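Research > Papers > Evaluation and Labeling > Section 4

Reading time: 9 min

We use cookies to remember your reading settings. Accept | Manage

4. Agreement and Calibration

4.1 Why raw agreement was not enough

The earlier version of this work reported one number for label quality, the share of items on which two annotators gave the same answer. That number was high and we were happy with it for too long. The trouble is that most items in the Venent set are easy negatives. Two people who mark everything as negative will agree almost all the time, and they will have done no useful work.

We therefore report chance-corrected agreement throughout this section, and we report it separately for each class. Where the two classes disagree about how good the labels are, we trust the figure for the rare class. It is the one that moves when an annotator gets tired or misreads the guide.

The labels were collected through Ultico in two rounds. Each item went to two annotators, and a third was asked only when the first two differed. The annotator pool had 44 people after screening. We did not pay more for harder items, and in hindsight we should have, as several annotators skipped them and came back only for the short ones.

4.2 Fitting the annotator model

Each annotator is given two parameters, one for the rate at which they catch true positives and one for the rate at which they reject true negatives. Item labels are treated as hidden. We alternate between estimating the labels and estimating the parameters until the change in likelihood is small. The fit never took more than 30 passes on any of our splits.

Weak priors matter here. Without them, an annotator with only a handful of items can end up with a rate of exactly one, and from then on that person overrules everyone else. Our prior pulls each rate gently toward the pool average. Noémie Marty suggested fitting the prior from the first round and holding it fixed in the second, and this is what we do in all results below.

The output for each item is a probability, and we keep it as a probability. An earlier draft rounded these to hard labels before training – a mistake that cost us most of the gain from having the model at all. An item with an even split between annotators tells the classifier something different from an item on which everyone agrees.

4.3 Held-out items

The held-out set has 1381 items, drawn at random from the second round before any fitting was done. It was frozen on 21st September and has not been changed. Items that appeared in both rounds under different identifiers were merged first, and the merged copies were kept out of training.

Labels for the held-out set were made by the authors, working apart and then settling differences in a meeting. We do not claim that these labels are correct in some final sense. A few items remain unclear to us even after discussion, and we left them in. Dropping them would make every method look better by the same amount and would tell the reader nothing.

Two baselines are used for comparison. The first is majority vote with ties broken at random. The second is the Barbier weighting, in which each annotator's vote counts in proportion to their agreement with the rest of the pool. Both were run on the same splits with the same classifier behind them.

4.4 Choosing a threshold

A probability has to be turned into a decision at some point, and the right place to cut depends on what a wrong answer costs. We did not want to pick that cost for the reader. For each method we sweep the threshold over its full range and report the curve, along with the single point that we would use ourselves if a missed positive were twice as bad as a false alarm.

The curves cross. At low thresholds the Barbier weighting is slightly ahead of our model, and at higher ones it falls behind. Anyone who compares the methods at one threshold can reach either conclusion, so we advise against it. The area under the curve hides the crossing as well, though we list it for the sake of earlier papers that give nothing else.

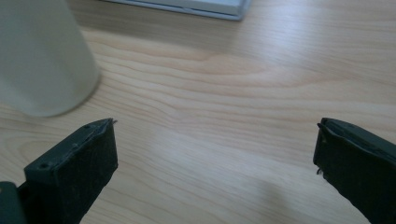

Figure 2. Two dark gripper fingers with a gap between them, over a light wooden tabletop.

4.5 Calibration on the Vusstead split

The Vusstead split was held back until August to check whether the probabilities meant the same thing on text from a different source. They did not, quite. Items scored near the middle of the range turned out positive less often than the score implied, while those at either end were close to correct.

We corrected this with a single scaling parameter, fit on a small part of the split and tested on the remainder. More flexible corrections fit the small part better and the remainder worse. The scaling does not change the order of the items, so the threshold curves for this split keep their shape and only the labels on the threshold axis move.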